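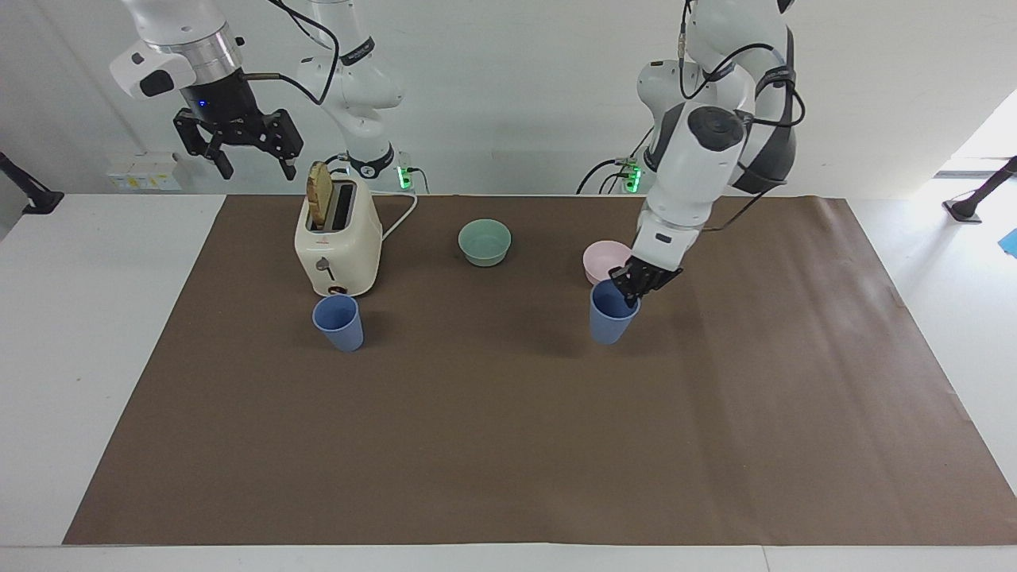

Breakfast Table Collection: Gallery

The Vekstead Household Collection holds everyday objects from the kitchens and dining rooms of the district. This page presents the breakfast table group, which was brought together under the direction of Delyth Yorath and catalogued by Bláthnaid Mac Carthaigh. The group forms part of the Mulcahy Bequest and may be consulted in the study room from June.

The toaster
A two-slot model in cream, with rounded corners in the retro style. The lever is set in a vertical slot on the front face, with a round control knob below it. A slice of golden brown toast stands in the left slot.

The cups
Two matching cups in powder-blue plastic with a matt finish. The sides taper slightly. One is placed in front of the toaster and the other well to the right, before the pink bowl.

The sage-green bowl
Round and fairly deep, in a pale green with a smooth finish. It is set at the middle of the back of the table, to the right of the toaster.

The pink bowl
Similar in shape to the green bowl, in a pale pink. The two are entered in the catalogue as separate items and may be requested individually.

The table covering
Brown paper, laid in a single wide sheet over a white table. Paper coverings are replaced as required and are not accessioned.

Notes for visitors
The Household Collection comprises 4000 objects, of which 2000 are listed in the public catalogue. The breakfast table group is described in full in Handlist 156, available at the enquiry desk. Readers wishing to handle objects should apply in writing to the Collections Office at Dakum House, giving the handlist number and the items required. Electrical items may be examined but may not be connected to the mains.

Requests for reproduction should be addressed to Bláthnaid Mac Carthaigh at the same office.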